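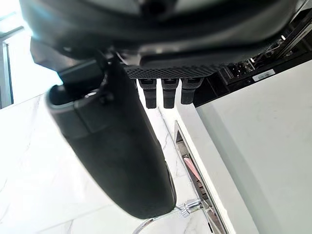 Armrest, from a low angle.

Morning all! A few of you asked how the move to Clalmont is going, so settle in with a cuppa, because you know I can't tell a story in one post.

The flat is lovely. Smaller than the last one, but the kitchen gets the sun until lunchtime and there's a bakery at the bottom of the hill that does a cheese twist I've already had far too often.

Working from home is taking some getting used to, mind. I thought I'd miss the people and I do — but I miss the walk to the station more. 16 minutes each way, past the allotments, and I did most of my thinking on it.
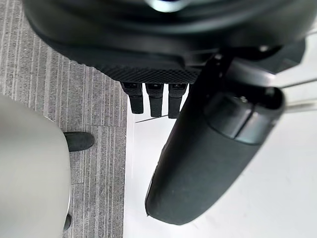 So now I do a pretend commute. Coat on, out of the door, round the duck pond, back in and kettle on before I open a single email. I felt a right fool in February with the rain coming sideways, but I've kept it up.

Yesterday I went the long way, up the 200 steps behind the church, and had to sit on the wall at the top for a good while. Lovely view though! If anyone knows a flatter route with a bench or two, do tell me.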